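Work and Automation, Session 6
What happens to the packing bench when the arm arrives
Notes to go with the Thursday session. Tutor: Sandamali Talukder

Please bring these with you, along with last week's sheet on job descriptions if you still have it (I'll have a few spares, but only a few). We are carrying on with Brokier, the mail-order warehouse we met in Session 4, and this time we stay at one bench for the whole two hours. I know that sounds narrow, but I have come to think that one bench, looked at properly, will teach you more than a tour of the building.

Where we left off

You will remember that Brokier packs small household goods for other companies, and that the packing hall had 49 people on its books when the managers first began talking about robot arms. The plan was to have an arm lift filled boxes from the bench to the conveyor. The lifting was the part of the job people complained about most, and on a busy shift a single bench might send out 670 boxes, so you can see why backs and shoulders came up so often in the staff meetings.

What the plan left out was everything the packers did between one lift and the next. Ratih Sutanto had worked that bench for eleven years, and when she was asked to write down her tasks she filled half a page. When Otis Rosenthal from the training office sat beside her for a morning and wrote them down himself, he filled four. She squared up boxes as they came to her. She felt for a loose base with her thumb. She put the awkward ones to one side for a quiet moment, and she slowed down when the person at the next bench was falling behind. None of it was on the official sheet, and all of it had to go somewhere once the arm was doing the lifting.

Trying the job out on a screen first

Before any machine was bolted to the floor, the Brokier team tried the work in simulation, using a package they called Prestum. The idea is simple enough. You build a copy of the bench in the computer, put a plain box on it, and let the arm's control program practise there, where a dropped box costs nothing and no one has to stand clear. The lighting can be changed, and so can the angle of the box, and you can run the same pick 2000 times over a weekend if you have the patience to look through the results on Monday.
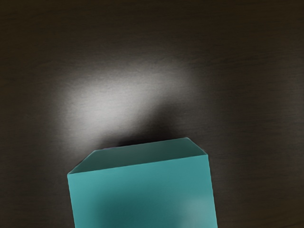 Figure 1. Simulated bench top with a single teal box, set slightly at an angle under uneven light.

Do spend a minute with Figure 1 before you come. I would like you to think about how much of Ratih's four pages could be practised on a box like this one, and how much could not. There is no label on the part of the box we can see, and no other box waiting beside it. The slight turn of the box is a fair thing to practise, and so is the patchy light, which Kamarul Purba, who set up the trials, was very keen on (the real hall has high windows down one side and is a different place at four o'clock in October from what it is at noon). A loose base, though, or a neighbour who is having a bad morning, would have to be thought of by somebody and put in on purpose.

Who gets asked

This brings me to the part I care about most, so forgive me if I go on a bit. In the first round of trials the packers were shown the results once they were finished. In the second round, at Li-hua Fu's suggestion, two packers sat in while the trials were being planned, and the list of situations to be tried grew a good deal longer. Some of the additions were small. One packer wanted boxes placed right up against the edge of the bench, because that is where they end up when you are in a hurry.

Sitting in took time away from packing, and there was a real argument over whether those hours should count towards the bench's daily target. They did in the end, though only after the union rep raised it twice. Keep this in mind for your essays. When we say that workers were consulted, we ought to ask when it happened, what they were able to change, and who paid for the hour.

After the arm

Ratih's job title is now "bench lead". She lifts far less and watches far more, and she told Otis that she goes home with a tired head where she used to have a tired back. She is paid a little more. The packers on the late shift had no such change in title, although they do much the same watching, and that was still being talked over when I last visited.

For Thursday

Choose a job you have done yourself, paid or unpaid, and write down every task in it. Leave the list overnight and then add to it. Mark the tasks you think could be practised in a simulation, and put a question mark by any you can't decide on. One side of paper is plenty. We shall swap lists in pairs after the tea break, so please write clearly!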